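Teltholm submission tool - review

I used Teltholm to send two papers to Salian, an open access journal, in November. It checks a manuscript against the journal's author guidelines before you upload it.

Set-up took 40 minutes, mostly spent on the reference style. My longer paper had 106 references and the tool flagged 4 with missing page numbers. All were real mistakes. It was less good with tables, and it counted the abstract twice in the word total.

Figures are handled well. You add each file, type a caption, and get a preview as it will look in the proof.

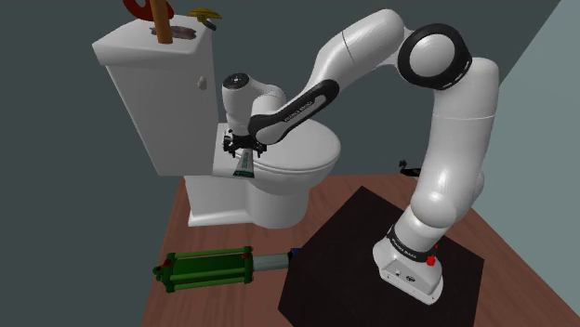
Fig. 2. Simulated arm with parallel gripper, next to a toilet.

Captions stop at 1000 characters - enough for most people. Clevar does the same job for less, but has no preview.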